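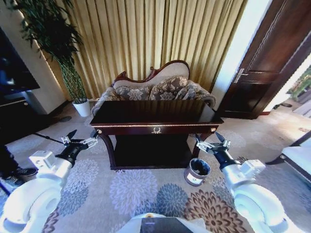 Our club has been working through the Gelemitz Home Tasks pack since January, and I'm so glad we picked it! It's a box of 50 task cards plus a scoring booklet, written for student teams whose two-armed robot already moves and grips and who want something real to do with it. You bring the robot and the room. The cards bring the jobs: clear a tabletop, pick up trash, straighten a cushion.

Rongrong Hou runs our arm control and Doğukan Yaman does the wrist cameras. They both expected the cards to be too easy. Card 14 (one used tissue, one waste bin) kept them busy for four meetings, and they loved it.

What I like most is that the pack wants you in a furnished room. Our lab bench has a plain gray backdrop and we'd gotten very comfortable with it. Pleated curtains, floral cushions, a shiny dark tabletop throwing highlights back at the camera - that's a whole different afternoon, and the booklet has a good chapter on logging what each wrist view picks up before you start tuning anything. 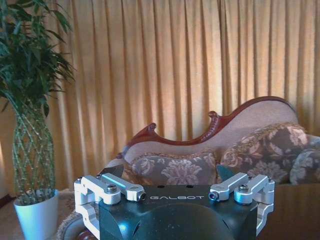 ## Soft things

The crumpled items section is the best part of the box. Blocks have edges you can plan for, and a tissue has a new shape every time you drop it. The cards have you write down finger opening, approach angle and where the peak of the tissue sits, and after a dozen tries you start to see which numbers matter.
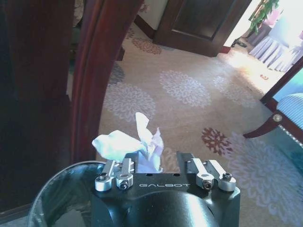
Xiuying Wan turned our sheets into a little chart that now hangs by the charger, and the new members use it more than the booklet.

Two gripes. The cards are thin and curl at the corners, and the scoring for two-arm jobs is vague enough that we wrote our own. Get the pack anyway if your team has the basics down - we're starting the kitchen cards next.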